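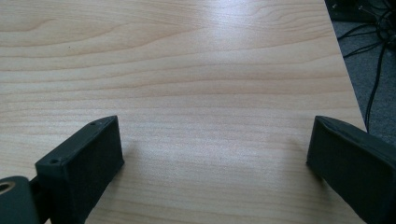 Fingers open over the table at the Munness site, nothing held.

Visit report: Hellport open lab, Munness
July 22, 2019

Hellport opened its manipulation lab to outside integrators for an afternoon. I went for the software. The mechanical side is covered well enough in their data sheets, and the invitation promised access to the recording tool (Dhillon) and the grasp planner (Pindier), both of which I had only seen on slides.

The lab is on the upper floor of the Munness building. Sign-in took longer than it needed to, and the first talk had started when our group was let in. I missed the overview of the company and picked up at the architecture slide.

The stack is split in two. Dhillon takes demonstrations made with a hand-held gripper, aligns the streams and writes out episodes. Pindier reads those episodes and proposes grasps and approach paths for an arm. The two share a message schema and very little else. They are versioned separately, and the presenter conceded that the schema has been broken from both ends.

Most of my time went to Dhillon. An episode holds the camera stream, the estimated tool pose and the finger opening. Each stream keeps its own clock, and alignment happens after recording. The operator sees a live preview, but the preview is not aligned, so a recording can look fine on screen and be rejected ten minutes later. I asked whether alignment could run online. It can, on a bigger machine than the one they ship.

Pose comes from visual tracking only. Pale wood grain with overhead glare on it is a poor source of features, and the tracker leans on whatever else is in view: table edges, cables, the texture of the carpet. Their answer is a confidence value per pose and a hard threshold. If confidence stays under the threshold for 7 consecutive frames, the episode is cut at that point. The threshold sits in a plain config file. I would like to see it logged with the episode, which it currently is not, so two batches recorded under different settings cannot be told apart afterward.

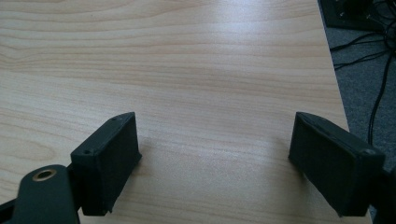

Finger opening is handled separately from pose. Dhillon fits a model of the finger outlines to each image and converts the fit to an opening in millimeters. The fit needs a calibration pass with the fingers apart and then closed, done again whenever the fingers are swapped. The calibration file is named by date and time, with no field for the finger set. Two people in our group raised this independently.

The fingers in the image are also masked out before the pose tracker sees it. The mask is computed from the same outline fit, so a bad opening estimate degrades pose as well. The presenter showed a log where the two errors rose together. I thought this was the most useful slide of the day - it explained a class of failures we have seen on our own bench and had put down to lighting.

Pindier got a shorter slot. It runs 4 stages: candidate generation, collision filtering, ranking and path timing. Only the ranking is learned. The default setting generates 200 candidates per view, most of which the collision filter removes. For thin rims and edges the filter was too strict in the previous release: it inflated the object by a fixed margin, and a rim grasp with one finger inside a dish was thrown out before ranking. The margin now depends on the local surface angle, and rim grasps survive.

Tableware is the current test category. The training set shown to us contained 265 episodes after rejection. The number before rejection was not on the slide, and I did not get it when I asked. Without it the quality of the recording process is hard to judge.

Glazed surfaces remain a problem. Highlights move with the camera, and the depth estimate follows them. Pindier treats the depth inside a bright highlight as unknown and fills it from the surrounding surface, an acceptable choice for a plate and a risky one for anything with a handle or a spout. The fill can be turned off per object class. There is no way to turn it off per region.

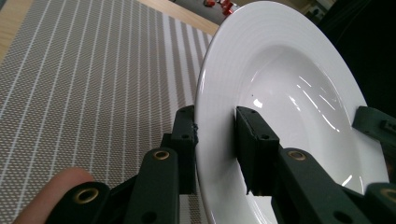
White plate pinched at the rim, one finger on each face.

Tooling is uneven. The episode viewer is good: it scrubs quickly, shows opening and confidence under the image, and lets you mark a cut without re-exporting. The command-line tools return zero on several kinds of failure, and scripts built on them need to parse the text output. Documentation for the schema is generated from code and has no examples.

Points I am taking back:

- Log every threshold with the episode it applied to.
- Check our own mask step for the coupling between opening error and pose error.
- Ask Hellport for the rejection count before committing to the format.
- Try the angle-dependent margin on our bowl fixtures.

Hellport plans a schema freeze in September. Until then I would pin both packages and keep the raw streams. Evaluation copies of Dhillon can be requested from the Munness office; Pindier is available only with a support contract.

We use cookies to improve your experience on this site. By continuing to browse you agree to our use of cookies. Accept | Manage settings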